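Workshop tips: thread, tissue and small tools on the suturing bench

These tips are for new members of the Varnbridge student robotics club who join the suturing project in November. Most of them we learned by making a mess.

Cut the thread before you sit down. We use 28 cm for each practice line. With longer pieces the loop goes everywhere and the second person must hold it away all the time.

Use black thread on pale tissue. You will find your stitches much faster on the screen, and also the small cut ends, which like to hide.
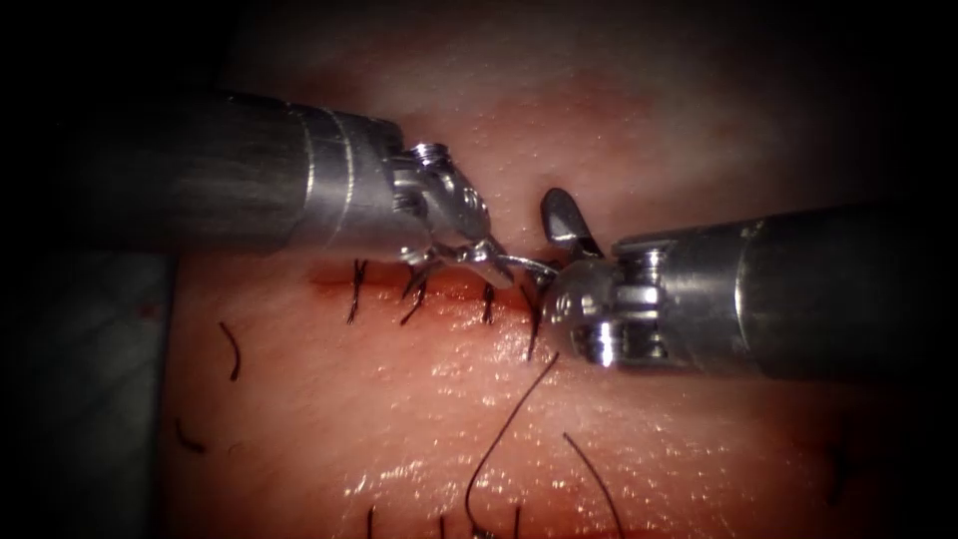 Pass the needle from one side to the other only when both tips are close together. If the distance is big, the needle turns in the jaws and you must begin the grip again. Hold it a little behind the middle of the curve.

Keep the tissue moist. A small spray bottle is enough, two presses and then wait. Too much water makes bright spots in the picture, and our Sokine program takes them for metal. Turn the lamp down before you change anything in the settings.

Leave short tails on every knot. Very long tails cross over the next stitch and the jaws catch them.
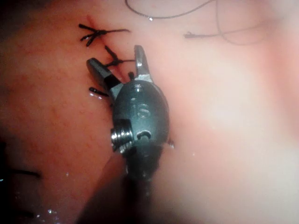

Text and pictures: the Plindo bench team, Varnbridge

Before each run, look at the small screws and pins near the jaws with a magnifying glass. Thread can wind itself there. Take it out with a wooden toothpick, never with a knife.

Wipe the tips with a soft cloth after the work and let them dry open. Old thread goes in the lidded jar, not in the sink.

For the Bakilana competition each team has 280 seconds for one line, so practise slowly first and use the clock only in the last weeks. Write every run in the notebook, also the bad ones. The page for run 100 is already full of tea, please use a new one.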